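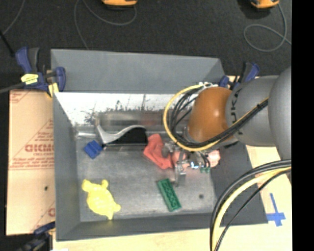

March, bench notes, Grarico picking kit on evaluation loan. FT writing, BZ on the pendant for most of the morning.

09:10. Cold start. Controller up without faults. Kit software wanted its licence file again, third start running. Copied it back into the config folder by hand. Have asked Grarico whether the path can be made permanent; the manual (section 3) says it is, so either the manual is ahead of the release or our install is wrong.

What we are evaluating, for anyone picking this up later: gripper, finger set, bin calibration routine and the grasp planner, sold together as a kit for an arm you already own. Arm and bench are ours. Brirkdale want a yes or no on buying 2 of the kits for the returns line. Terms of the loan say everything goes back with the fingers it came with, so please do not file them down, Baltazar.

Setup as run today. Bin clamped to the bench at the corners, checked by hand before start and again after the run. Mixed contents: cloth, rigid toys, blocks. The yellow turtle stays in as a reference item because the domed shell has texture and the planner scores it consistently. Long green block is in for the opposite reason. It lies flat on the floor, low profile, and the planner likes to take it across the short side, where there is very little height to get hold of.

09:35. Bin calibration. Routine asks for the finger tip to be brought to each of the floor corners in turn. The two on the arm side are awkward: wrist has to turn over and the loop of cable by the joint gets close to the bin wall. Slowed to 10% override for these. Suggest doing the far corners first so the cables are not already wound up when you get to the near ones. Manual gives the opposite order and no reason for it.

Residual after calibration 2 mm in the plane, 3 mm in height. Data sheet promises better in height. Repeated, same figures. Repeated again with the floor wiped down, same figures. I suspect the floor itself, not the routine. It is well scuffed and I don't believe it is flat to a millimetre. Straight edge and feelers needed before we put that in the report as a fault of the kit.

10:05. Run started. 40 pick attempts, planner on default settings, drop to the same place each time, contents tipped back in and stirred by hand whenever the bin got thin. Log file is 1273, on the shared drive in the usual place. The kit numbers its logs from its own counter and will not take a name, so write the number down or you will be opening them one at a time as I did last week.

Notes made during the run, in no order:

Cloth. Good. Better than the Flekau gripper we had in before. The narrow finger gets into a fold and closes on it without pushing the whole thing along the floor. It drags, though: if a rigid item is resting on the cloth then that comes up as well, at least to begin with. Planner has no idea it is holding more than one item. There is a double pick check in the options list but it is greyed out on our licence. Ask.

Blocks. Small ones fine when clear of the wall. Near the wall the planner offers a grasp, then the collision check throws it out, then the planner offers the same grasp again. Three goes at this and it moves to another item, which is sensible, but each go costs time and the arm sits over the bin doing nothing. BZ raised the wall margin and it got worse. Lowered it below default and it got better, with one light touch on the sloping wall. Force limit tripped correctly, arm stopped, no mark on the finger.

Long green block. As expected. Slips along its length when gripped off centre. Planner takes the middle of what it can see, so if one end is covered it grips off centre every time. Not a hardware problem.

Corners. Poor. Anything lying right into the back corner is left until there is nothing else to choose. Liu's note from the first week says the same, so it is repeatable. Worth finding out if the corner penalty is a number we can reach.

Cycle time I will take from the log and not from the stopwatch. BZ and I got different answers by hand and neither of us could say where we had started the clock.

11:40. Run finished. Checked the clamps, no movement. Went over the cable dress at the wrist. The yellow cable takes the wide loop and the black ones run inside it. Happy with that for bench work. For the returns line I would want it in a proper guide, and the kit does not include one. Grarico list a dress pack as an extra. Price not on the website. Add to the list of questions, and add it to the cost sheet as unknown, not as nothing.

Connector by the gripper, the small green one: no strain relief that I can find in the parts list. The thin wires curve down into it. It has given no trouble so far but I'd expect that to be the first thing to fail on two shifts. BZ thinks a dab of silicone would do. It probably would. Not on a loan unit.

12:15. Rang Grarico support. Answered quickly, to be fair to them. Licence path: known, fixed in the next release, no date. Double pick check: part of the higher licence, they will send a trial key. Corner penalty: can be changed, but only in a file they would rather we did not edit. They did tell me which file.

Where it stands. Gripper itself: yes. Calibration: acceptable, pending the floor check. Planner: not at defaults, and I don't want to recommend it on settings that the supplier won't support. Documentation is a release behind throughout.

To do
Feelers and straight edge on bin floor (FT)
Pull cycle times from 1273 (BZ)
Same contents, wall margin as BZ left it, second run for comparison
Trial key when it arrives, then cloth and rigid together only
Dress pack price
Copy of Liu's first week notes into this folder, they are still only on the laptop

BZ adds: margin value is written on the tape on the back of the pendant. Do not peel it off.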